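Posted in: Home & Garden > Bedding, Linen & Laundry

Thread: Duvet or blankets for a cold back bedroom?

marrowfat_jean
We moved into a terrace in Clolton in July and the back bedroom felt lovely and cool, so I bagged it. Big mistake. It faces north, has one radiator the size of a tea tray, and now I go to bed in a hat. I've got a 4 tog duvet from the old flat (which was a furnace) and I'm trying to work out whether to buy a proper winter one or just pile blankets on top of what I've got. My mum swears by blankets. My sister says my mum is living in 1962. Budget isn't huge, so I only want to do this once.

pegbag
Team blankets! I've had the same summer duvet for years and from the first frost I chuck a fleece over it and then a wool one if it's really bitter. You can peel bits off at three in the morning without fully waking up, and the fleece goes through an ordinary wash, whereas a winter duvet has to go to the launderette in Josham and costs me 14 quid a go. Grey hides everything too, including the cat.

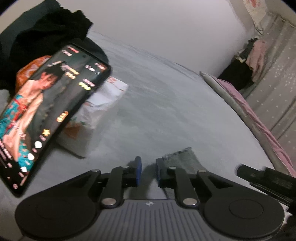 Does a blanket go over the duvet or under it?
Over it for most people, as the weight holds the duvet down and stops the draughts getting in at the sides. If your duvet is feather and you like it puffy, put the blanket underneath so it doesn't get squashed flat.

Zulkifli Sinaga
Going to disagree with pegbag, sorry. I did the layers thing for two winters and all that happened was that I woke up with everything on the floor and one cold leg. Fleece on top of a polycotton cover just slides. I bought a 13.5 tog from Pristura in their sale for £76 and it's the best money I've spent on this house, boiler included. One thing on the bed, shake it out, done.

pegbag
Tuck it in at the bottom then! Hospital corners, Zulkifli. Mine hasn't slid off since I started doing that.

Zulkifli Sinaga
I'm six foot three. If you tuck in the bottom of my bed you break my toes.

marrowfat_jean
Ha, I'm five foot one so my toes are safe. But £76 is more than I wanted to spend. Has anyone tried those all-season ones where two thinner duvets popper together? I saw one in the Van der Merwe shop but the poppers looked a bit feeble.

Hildegard Hamann
I have the popper kind. The poppers are fine for the first year and then two or three go and you get a lump by your knees. I sewed ribbon ties on mine in the end — took me an evening, but it has held ever since. If yours is a 4 tog you could do the same yourself: buy a nine or a ten and tie the pair together. Togs don't add up perfectly but it's near enough for sleeping purposes.

Also, and I know it's dull, what's under you matters as much as what's on top. You lose a lot of heat down through the mattress. I put an old wool blanket beneath the fitted sheet every autumn and I'd give up the duvet before I gave up that.

pegbag
Seconding wool underneath. Fleece underneath makes me sweat, though. I keep fleece strictly for the top, and I wash it at 30 with no softener or it goes bobbly and flat. Never tumble it on hot either (ask me about my daughter's blanket, it came out like a doormat).

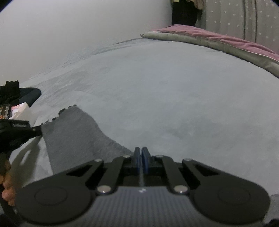
Related threads
Getting bobbles off a fleece throw
Can you wash a wool blanket in the machine?
King size duvet on a double bed — too much?
Best draught excluder for an old sash window
Feather pillows gone yellow, save or bin? (36 replies)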